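Apples, plates and where to put your elbows

September 24, 2018

I spent most of February learning to drive the two-armed robot at Rekomix, and I have been meaning to write down what I learned before I forget it. Valtteri Huttunen taught me. He had already recorded 300 demonstrations by then, and he was a lot faster than I was.

The task sounds like nothing. There is an apple and a plate, and the apple has to end up on the plate. You wear gloves, the robot's hands follow yours, and everything gets saved so the model can be trained on it later. My first 18 tries were all deleted.

My main mistake was going straight at the apple with my fingers. You have no feeling in them, so you have to judge contact by eye, and the back of the hand hides what you are trying to see.

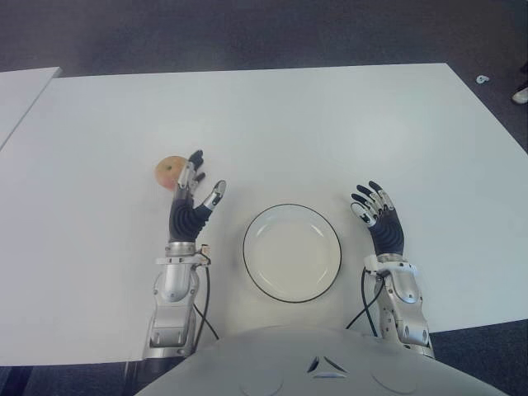
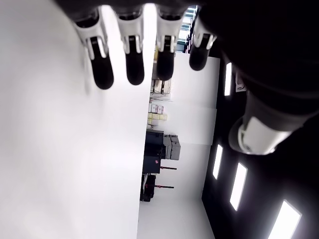
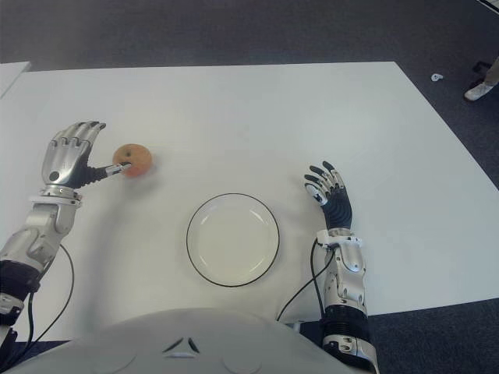
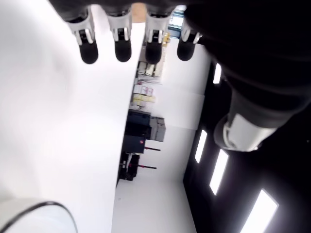

Two of these are from the head camera and two are from the small cameras at the wrists.

Valtteri told me to slow down before contact and leave the other hand open and out of the way. I kept wanting to help with it. The model copies whatever you do, so if you fidget, it learns to fidget. Merja Ojala went through my recordings in the evenings and threw out any where I stopped for too long or changed my mind halfway.

The other thing was my shoulders. After 8 good runs in a row I would start dropping my elbows, and the arms would come down with them. Short breaks fixed that better than trying harder did.

By the end I had 337 recordings that Merja was willing to keep. Next we want to try the same thing with a pear, which rolls differently, and Nelli Keskinen has asked for a turn in the gloves.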